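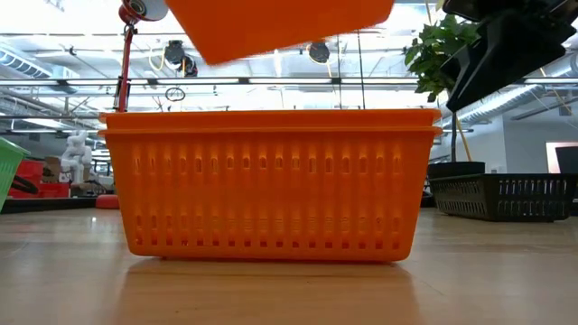 Teaching by Stacking: Inside a Data Shop Where the Baskets Never Run Out

By a staff writer

The task on the sheet is called "baskets, sort and nest." It has a short definition. Orange goes on orange, green goes on green, black goes on black, and the rims have to sit level when the arm lets go. A person can do it without looking up from a phone call. The arms at Studska do it all day, with a person guiding them, and every run is saved.

Studska is a contract shop that records examples for companies that train robots. Its customer this summer is Vodbridge, which wants a single trained model that can handle plastic containers in warehouses and stockrooms. The order is for 4,000 accepted examples, due at the end of August. On the afternoon I visited, the tally on the shared spreadsheet stood at 2,908.

An example, in this business, is one complete attempt at a task. The operator moves the arm from start to finish while the system logs the position of every joint and the video from every camera. A learning program later works through thousands of these and tries to produce the same motions from the same kind of view. It never reads the task sheet. All it has to go on is what the operators did.

That puts a lot of weight on small habits. In the first week of the job, operators tended to grab each basket at the same spot on the near rim. The early model learned the spot. When testers turned a basket a few degrees, the gripper closed on air beside it. The shop threw out 150 examples and rewrote the instructions, which now call for a different starting layout before every run.

The baskets themselves are a harder object than they look. They are light, so a clumsy approach pushes them across the table. The walls flex. The surface is glossy and throws back the ceiling lights, and the slots along the sides let the background show through. The nesting is the worst of it. Two baskets of one color, one inside the other, can look like a single basket with a thick rim, and the model has to work out which it is facing.

Some of that can only be judged up close, so the shop records from the arm as well as from fixed positions near the table. The wrist view moves with the arm and shows the rim and the fingertips together, and reviewers say it is the one they check first when a grasp is in dispute.

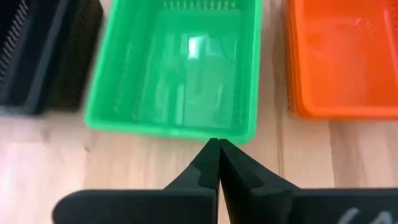

Gripper fingertips at the near rim of a green basket, as recorded from the wrist.

Review takes nearly as long as recording. A second person watches each run and marks it accepted, repaired or rejected. A repaired run is one where the operator made a mistake and fixed it, such as a basket that landed crooked and was pressed down. Those used to be thrown away. Vodbridge asked for them back, on the theory that a robot that has only seen clean work will not know what to do after a bad placement. They are now stored under their own label.

Rejected runs are mostly dull. The operator paused too long, or a basket slid off the table, or the recording dropped out partway. Operators are not docked for them. The shop tried paying per accepted example on an earlier job, called Ditum, and found that people settled into the easiest layout and stayed there. Pay is now hourly.

The work is tiring in a way that is hard to see from a chair beside the table. Guiding an arm means holding your own arms out and keeping your eyes on something small. Operators trade places often, and the trades are useful to the customer as well. One person lowers a basket straight down. Another sets one end first and lets the other drop. Both methods go into the set.

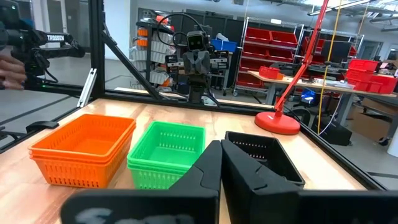
What the Customer Gets

Vodbridge receives the data in batches and trains on each one as it comes in. The first batch to be tested in a serious way held 2,000 examples. The model trained on it could place a basket on a matching stack when the stack was in plain view. It did poorly when the gripper blocked its view of the target, a common situation with a camera riding on the wrist. The next set of instructions asked for more approaches from awkward sides.

Background is the other worry. A model can latch on to a lamp or a shelf that happens to be there in every recording and then fail in a room without it. Studska leaves the surrounding room in view and moves things between sessions. A second site, known in the shop as Villa, will record the same task with different furniture and different lighting before the order closes.

Whether the total is enough is an open question. The number in the contract came from an earlier project with cardboard boxes, and boxes do not nest. Vodbridge has an option to extend the order, and the shop has kept its September schedule light in case it does.

After baskets, the next task on the list is lids.

Reader comments

I ran a stockroom for years and the nested ones always stuck together. Would like to know if they are recording un-nesting too. That is the half of the job that takes two hands.

Interesting about the hourly pay. We did image labeling by the piece at my old job and had the same trouble.

How different do the layouts have to be to count as different? Is someone checking that, or is it up to the operator?

Contact the editors | Copyright, all rights reserved | Back to top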